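Handout 3: Collecting demonstrations for tabletop handling
Module: Learning from Examples
Notes by Sekar Wibisono, revised 2024-01-30

The Bolis set is recorded with a chest-worn camera. Each episode starts from a still table, before any hand enters the view.

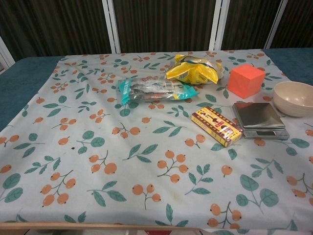

1. Choice of objects

A layout should mix surfaces that behave differently under a grasp. Crinkled snack packets change shape when pressed; a block does not. The packets may overlap, as the yellow bag and the turquoise-ended packet do in the layout shown. Overlap is recorded in the layout sheet as a pair, upper item first.

The patterned cloth is kept deliberately. A model trained only on plain tables tends to treat print as an object edge.

2. Episode length and count

One episode covers one instruction, for instance "put the orange cube in the bowl". The limit is 16 seconds. The January round gave 226 usable episodes; the target for the full set is almost 3000.

3. Labels

Write the instruction before recording. Name objects by colour and type, never by brand. The kitchen scale counts as an obstacle unless the instruction mentions it. Its reading is not logged.

4. Rejection

Discard an episode if:
- the target leaves the view before it is released
- a second object is moved and the label does not say so
- the wearer turns away from the table

Rejected files go to Prasetyo Manurung with the layout number.

Exercise for next session: write three instructions for the layout shown, one of which requires moving the upper item of an overlapping pair first.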